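DESIGN & LIVING | Long Reads

In Love With Worn Edges

There's a bakery in Fitzgerald with a brass door handle that has gone two colors. The top and bottom are a deep brown, nearly black, and the middle, where everybody grabs it, shines like a new trumpet. I've walked in for rolls and stood there admiring that handle while people waited behind me (sorry!).

I've been collecting spots like this for years, on scraps of paper and lately in a proper notebook. Stone steps with a dip in them. The counter at the Rendlow post office, rubbed pale at exactly elbow height. My grandmother's Grirer stove, whose numbers are gone from every knob except the one for the back left burner, which tells you plenty about how she cooked.

What I love is that wear goes where hands and feet go. You can read a room from it. A light switch with a gray halo is the switch people find in the dark, and the clean one beside it probably runs a fan that quit years ago. Corners go first on nearly everything, because a corner takes the knock that a flat side shrugs off. Look at an old camera, a lunchbox, a set of drawers: the color thins at the edges, and whatever lies under it comes up in fine bright lines. 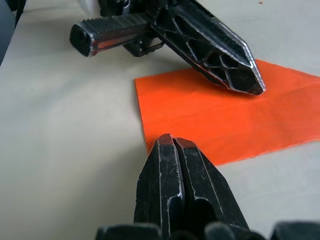

Scuffed black, with silver-gray showing along the corners and ridges.

Paint makers know all this, of course, and for a while they've been selling it back to us. Brirkix has a two-coat kit for people who want a brand-new cabinet to look as if it came out of a barn. I tried it last December on a bedside table and had a wonderful, messy weekend with the sandpaper. The table looks pretty good! But I sanded all four legs the same, and real legs don't age that way. The one by the door would get the vacuum cleaner.

The real thing takes its own time. In the Rendlow library there's a reading table with 11 chairs, and the 6 that face the windows have arms worn down to bare, silky wood. The rest still have most of their varnish.
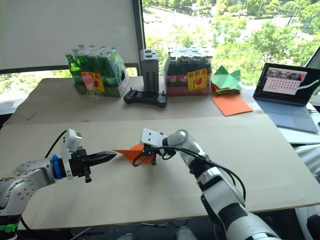 I asked at the desk whether the chairs would ever be refinished. They'd had a quote, I was told, for $2,967, and had decided to spend it on large-print mysteries. I could have cheered.

Some things do need saving, and I don't want to get too dreamy about it. A stair tread that slopes is a fall waiting to happen. Chipped enamel inside a pot is a good reason to get a new pot. Old paint may have lead in it, so test before you sand. But a scraped tool handle or a tabletop with rings on it can wait. Wipe it down, give it a little wax if it's wood, and go on using it.

My notebook has started to go at the spine, by the way, and the cover is peeling up at the corner where my thumb sits. I've added it to the list, right under the bakery handle.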